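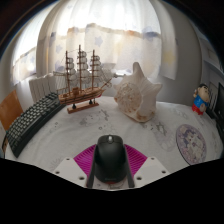
Daniyal Hashmi thinks a gripper ought to be tried on eggs first, and he has told Vasanthi Nair so more than once. She started with a computer mouse. "He can have his eggs later," she says. "I have to clean this tablecloth myself!"

Nair has been building her hand-held gripper since August, partly at the Arkden shared workshop and partly at home, on the table by the window. The idea is simple enough to explain over one cup of tea (we had three). You hold the thing in your fist, you squeeze, two soft fingers close on whatever is in front of you, and a camera mounted on top records what the fingers are doing. Later, those recordings are supposed to teach a small desktop arm to make the same moves. The arm is called Prirnach, after nothing in particular, and for now it lives in pieces at the workshop.

"People get excited about the arm, and I do too, I can't wait," she says. "But the gripper in your hand is where you find everything out. You pick up something you've picked up every day for years, and suddenly you notice you always come in from behind, or you tip your wrist at the last second. I had no idea I did that!"

She talks fast and with both hands, which is a problem when one of them is holding the gripper. The fingers are the part she is proudest of. They are magenta, ribbed from top to bottom, and printed in a flexible filament that she says is a pain to work with and worth every minute. The color was what the workshop had left on the shelf. She has grown so fond of it that she has since bought two more spools.

The current pair is version 11. The early ones were too stiff and simply shoved things across the table. Version six was so soft that it folded around the end of a pen and stayed there. She kept all of them, in a shoebox, with the number written on each in marker.

"Mehrangiz Mirzaei looked at number six and told me it was a very nice noodle," Nair says. "Then she sat down with me for an entire evening and we worked out the rib spacing together. That's what I love about Arkden. Somebody laughs at your part and then they fix it with you."

The ribs let each finger bend along its length. The dark pads are there for friction, and they are screwed to nothing at all – just glued, and she reglues them when they start to lift. The pale mounting plates took longer than she expected. She drew the holes too small on the first set, drilled them out by hand, cracked one, and went back to the drawing. "Measure the screw. Then measure the screw again. Then print one plate, please, just one, before you print four."

With the camera in place the whole tool weighs 307 grams. She would like to bring that down, because after ten minutes her forearm has had enough. Cleiton Barros has offered to redo the handle with a hollow core and a trigger that takes less force, and the two of them have been swapping sketches all week.

The mouse turned out to be a good teacher. It is smooth and rounded, and it gets wider toward the back, so a grip that starts too far to the rear wants to slide forward. 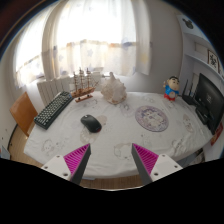 She learned to bring the fingertips down on both flanks at the same moment and only then squeeze. If one finger touches first, the mouse turns on the cloth and you end up chasing it. She found that out on her first afternoon of recording and wrote it in large letters at the top of her notebook.

The cloth itself has opinions too. It wrinkles, and a wrinkle under a fingertip can lift the pad just enough to spoil the approach. Mirzaei suggested taping down a sheet of board. Nair tried it for a day and took it off again.

"I want the arm to work on a real table," she says. "My table has a keyboard on it, and a ship, and a big shell. I'm not going to move into a laboratory so my robot can feel comfortable."

The ship – a wooden model with three masts and a great deal of thread – is off limits to the gripper. So is the shell, for now, though she looks at it a little too long when she says this. All those points and hollows! She already has a plan for where the fingers would go.

By her own log she has nearly 400 recordings. Plenty of those are useless: a sleeve across the lens, a squeeze that came too early, one long take in which she answers the phone. She goes through them in the evening and throws out the bad ones, and she says she enjoys that part more than she should. The light gives her trouble as well. The window behind the table is bright and the curtains are thin, and on a sunny day the camera darkens everything in front of it to compensate. She has locked the exposure now, which helped a lot.

What would she tell somebody starting out?

"Start with the fingers. Don't buy motors, don't buy anything with a motor in it. Print two fingers, put them on a handle, and go around your home picking things up. You'll have so much fun, and by the end of the week you'll know what's wrong with them."

Her next job is a wider opening for larger objects, which means new plates and probably a version 12 of the fingers. Barros is bringing the handle over once it's printed. Hashmi has said he will bring the eggs.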